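Ranger les sprays ménagers dans un bac — mes trucs en vrac
2023-01-04, blog de Trorkcombe, rubrique Entretien

Vite fait entre deux lessives. On m'a redemandé comment je range mes vaporisateurs, alors voilà, dans le désordre, j'ai pas le temps de faire joli.

D'abord tout sortir. Par terre, sur le carrelage, pas sur le plan de travail. Ça coule toujours un peu, un flacon couché, et le carrelage s'essuie en 2 minutes. Un bac en plastique ajouré, forme rectangulaire, bords pas trop hauts. Le mien vient du bazar Makris, couleur criarde mais au moins on le retrouve.

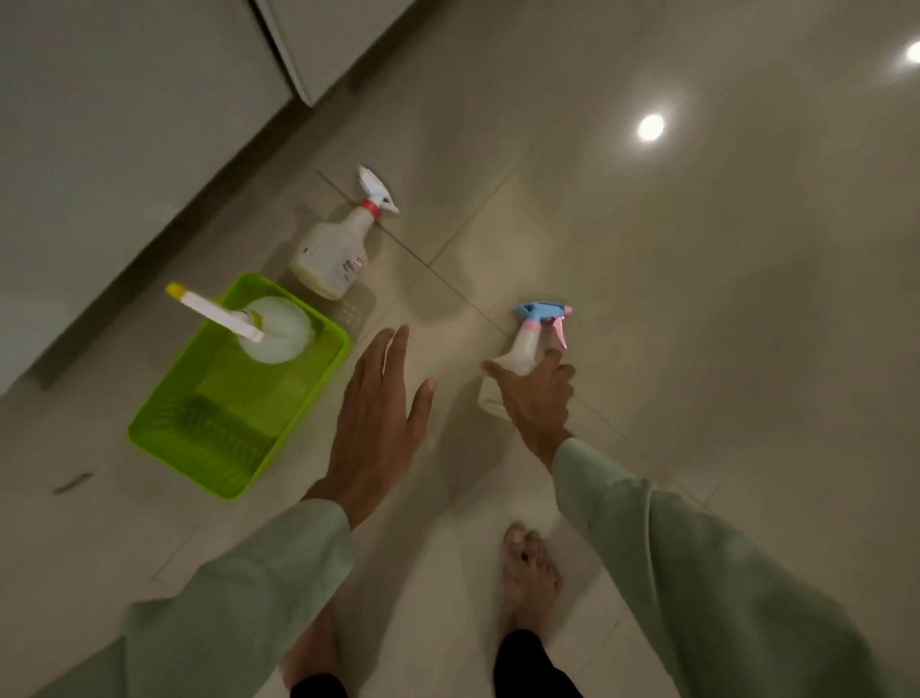

Faut-il vider les flacons avant de les déplacer ?
Seulement ceux qu'on ne reconnaît plus. Un reste de produit sans nom, on ne le garde pas et on ne le mélange surtout pas à un autre, direction déchetterie avec les solvants. Le reste se transporte tel quel, buse sur arrêt.

Rincer les têtes. Eau tiède, dix pressions dans l'évier, puis laisser sécher tête en bas sur un torchon. Si ça crachote encore : vinaigre blanc tiède, une nuit, et une aiguille fine dans le trou de la buse. Pas d'épingle à nourrice, trop grosse, j'ai bousillé une tête comme ça en septembre.

Le tube plongeur aussi. S'il est trop long il se plaque au fond et n'aspire plus. Couper en biais, un petit bout à la fois.

Étiquettes. Marqueur permanent directement sur le plastique, ça part au bout d'un mois si on manipule avec les mains grasses. Mieux : ruban de masquage + scotch transparent par dessus. Écrire le nom du produit, la dilution, la date de remplissage. Pour le vinaigre ménager moi je mets « vin. 80 » parce que j'en verse 80 ml par flacon, complété à l'eau du robinet. Vous faites comme vous voulez mais notez-le quelque part.

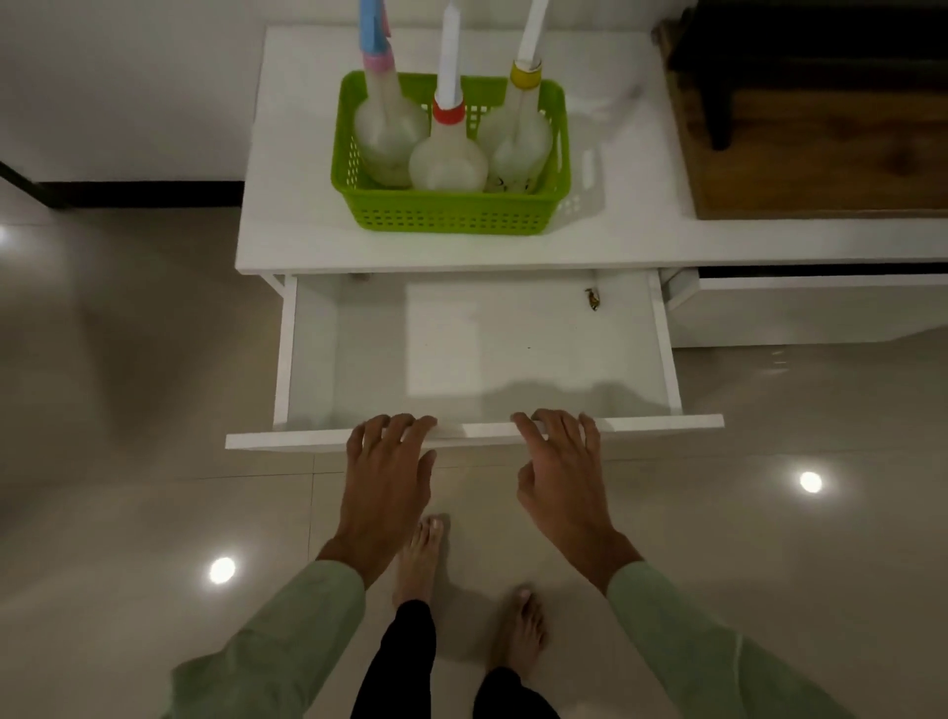 La javel, je ne la mets plus en spray. Trop de brouillard, ça pique la gorge, et la mienne attaquait le ressort de la gâchette. Pour les autres produits, des flacons du même genre c'est pratique à ranger mais on se trompe, donc il faut un repère qui se voit de loin. Les collerettes font très bien l'affaire : rose, rouge, jaune, et on sait lequel on attrape sans lire. Décidez du code une bonne fois, écrivez-le à l'intérieur de la porte du placard — et n'intervertissez plus jamais les têtes après rinçage. Profitez-en pour passer un coup dans le tiroir du dessous, il y a toujours un vieux papier de bonbon qui traîne au fond.

Ordre dans le bac. Les plus lourds d'abord, contre le petit côté. Ceux qu'on prend tous les jours devant. Debout, toujours debout, un flacon couché finit par suinter par le pas de vis même bien serré. Bien serré d'ailleurs ça veut dire à la main, pas à la pince.

Gâchettes tournées dans le même sens, sinon elles s'accrochent quand on en tire un et tout vient avec. Et si le bac est trop grand, caler avec une éponge neuve ou un torchon plié. 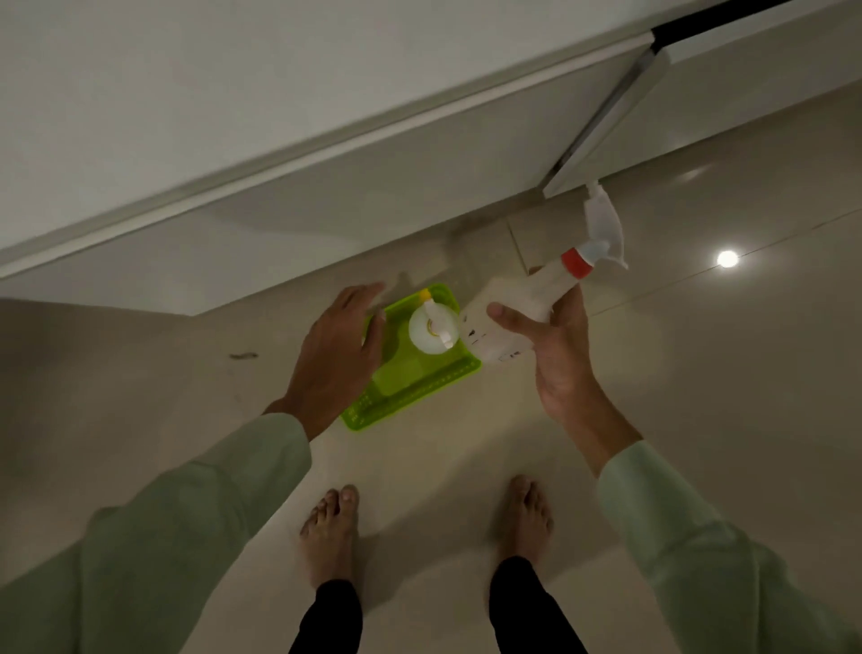 Barry Mapplebeck me signale en commentaire que chez lui le bac glissait à chaque fois qu'il en sortait un flacon, et qu'il a réglé ça avec 4 pastilles en caoutchouc Jetwood collées dessous, une par coin. Il ajoute qu'il faut dégraisser à l'alcool avant de coller, sans quoi elles tombent dans la semaine. Bonne idée, je prends.

Où poser le bac, maintenant. Pas au dessus des plaques. Pas en plein soleil non plus, le plastique jaunit et devient cassant. Sur un meuble à hauteur de main c'est bien pour les adultes, mais si vous avez des petits ou un chat grimpeur : placard fermé, en hauteur, point. Essuyer le dessus du meuble avant de poser, et glisser une feuille antidérapante Durnalel ou un simple set de table dessous. Les bacs ajourés laissent passer les gouttes, sur du blanc ça fait des auréoles quasi imposibles à ravoir. 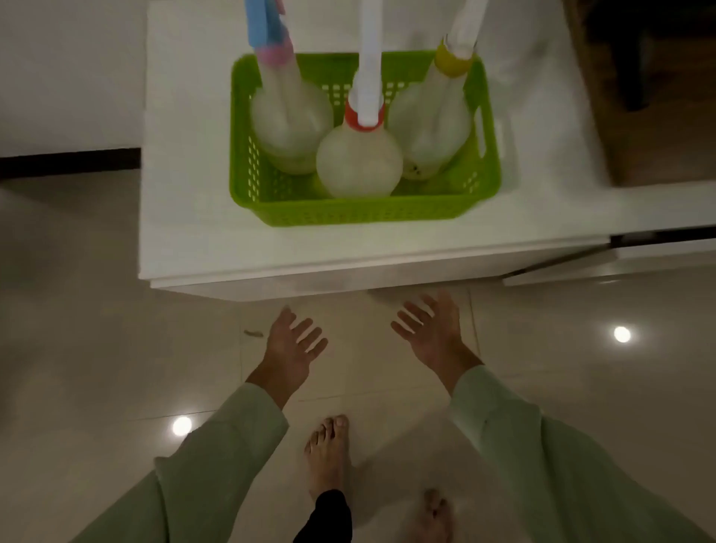
Entretien du bac

Tous les 2 mois, sous la douche, liquide vaisselle et vieille brosse à dents pour les petits trous. Sécher debout. Vérifier les joints des flacons en meme temps, jeter ceux qui sont fendus. Garder les têtes qui marchent encore, elles vont souvent sur d'autres bouteilles — essayez le pas de vis avant d'en racheter.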